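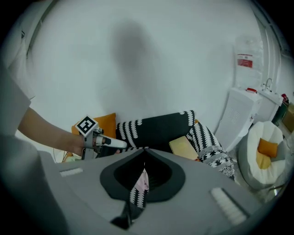

Schwarzer Stoff mit weißem Zickzack, dahinter Kissen in Orange und Schwarz vor der weißen Wand.

Textilien im Wohnzimmer: Kissen, Decken, Stoffreste

Zuletzt aktualisiert: 5/23/26

Auf dieser Seite geht es um die Textilien aus dem Wohnraum im Haus Storkgate. Der Raum wird über das Jahr mehrfach umgeräumt, und jedes Mal wandern Kissen und Überwürfe von einem Platz zum anderen. Die Galerie zeigt eine Aufnahme, darunter stehen ein paar Zeilen zu den einzelnen Stücken und zur Pflege.

Die Kissen
Das schwarze Kissen mit den weißen Blattbögen an den Rändern ist das größte der Gruppe. Es kam im November dazu, zusammen mit einem zweiten Bezug zum Wechseln. Der Bezug hat einen verdeckten Reißverschluss und wird auf links gewaschen, sonst setzen sich Fusseln in das Weiß. Das orange Kissen ist älter. Es war ursprünglich als Sitzkissen für die Küche gekauft und ist dort nach kurzer Zeit wieder verschwunden. Im Wohnraum passt es besser, weil sonst fast alles schwarz und weiß ist.

Der Überwurf
Schwarz-weiß gemustert, geometrisch, mit Fransen an der unteren Kante. Das Muster ist dichter als das auf dem Kissen daneben. Wir hatten überlegt, ob beides nebeneinander zu unruhig wird – an der weißen Wand geht es gut. Gekauft wurde er bei Softić, einem kleinen Laden in Titbridge, der auch Meterware führt. Die Fransen verfilzen in der Maschine. Handwäsche, kalt, danach flach auslegen und die Fransen mit den Fingern ausstreichen.

Der Stoff mit dem Zickzack
Ein Baumwollstoff, ebenfalls von Softić. Im Ballen wirkt das Muster breit, bei einem schmalen oder zusammengedrehten Stück sieht man nur noch einzelne Zacken. Für einen ganzen Bezug war uns das Muster zu hart, für Bänder und schmale Einfassungen ist es brauchbar. Vor dem Zuschneiden einmal waschen, der Stoff läuft in der Länge etwas ein.

Anordnung
Das große Kissen steht hinten an der Wand, die Oberkante möglichst waagerecht. Das orange Kissen kommt links daneben, der Überwurf rechts, nach vorn herabfallend. Andersherum haben wir es auch versucht, dann rutscht der Überwurf aber schneller. Eine feste Ordnung gibt es nicht, nach dem nächsten Waschtag liegt ohnehin alles wieder anders.

Waschen und Lagern
Schwarz und Weiß werden bei uns zusammen gewaschen, sofern der Stoff schon einige Wäschen hinter sich hat. Neue Stücke kommen die ersten Male allein in die Maschine. Orange bleibt immer getrennt. Was gerade nicht gebraucht wird, liegt gefaltet in der Truhe im Flur – insgesamt 11 Bezüge in verschiedenen Größen. Die Kissenfüllungen werden stehend gelagert und nicht gestapelt, sonst bleiben Druckstellen.

Kosten
Für die Kissen, den Überwurf und die Bezüge in der Truhe haben wir zusammen rund 565 Euro ausgegeben, verteilt auf mehrere Jahre. Der Überwurf war davon das teuerste Einzelstück. Die Meterware fällt kaum ins Gewicht.

Die Galerie wird ergänzt, wenn die Vorhänge fertig sind.

Weitere Galerien
Haus Storkgate: Flur und Garderobe
Vernetness – Vorhangstoffe im Vergleich
Stoffreste sortieren und aufbewahren
Kissenfüllungen: Federn, Wolle, Hohlfaser
Ein Nachmittag in Titbridge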